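Chapter 4
Bins, Boxes and Other Places Things Go

Every workshop has a bin. It was bought for one purpose, forgot that purpose within a week, and has been taking in strays ever since. This chapter is about what happens at the bottom of it.

Chapter 3 dealt with shelves, where an object stays roughly as you left it and can be blamed on you. A bin is more forgiving. You drop something in, it lands at whatever angle it likes, and the matter is closed until somebody wants it back. Putting away takes a second. Getting out is where the bill arrives.

The parts store at Dinwood had 3,000 small items in open bins when it was surveyed in March, and the staff were proud of how fast they could clear a bench. They were less keen to discuss how long it took to find anything afterward. One bin held 17 kinds of bracket. Its label said "brackets," so you could hardly call it wrong.

We will begin with something kinder: plain blocks, all much the same shape, in a bin far too big for them. Two colors will do. With so few pieces there is no digging, and the questions left over are the ones beginners skip. Which block do you take first? Does its neighbor leave you room to get hold of it? If two lie side by side, do you pull them apart or lift from the end?

Keep your answers. You will need them in Section 4.3, where the Kakthorpe method is introduced, and again in Exercise 10, where the bin is full and your answers stop working.

Key terms for this chapter: clearance, nesting, pick order, dead corner.

4.1 Two Blocks, Side by Side

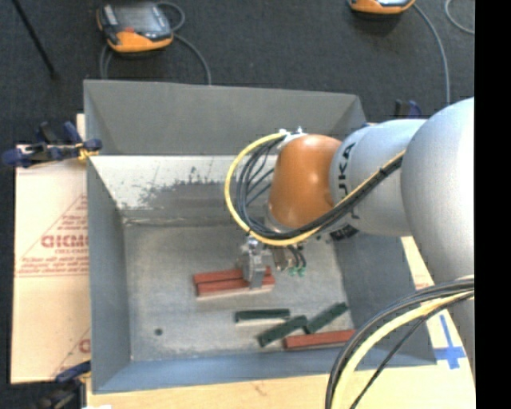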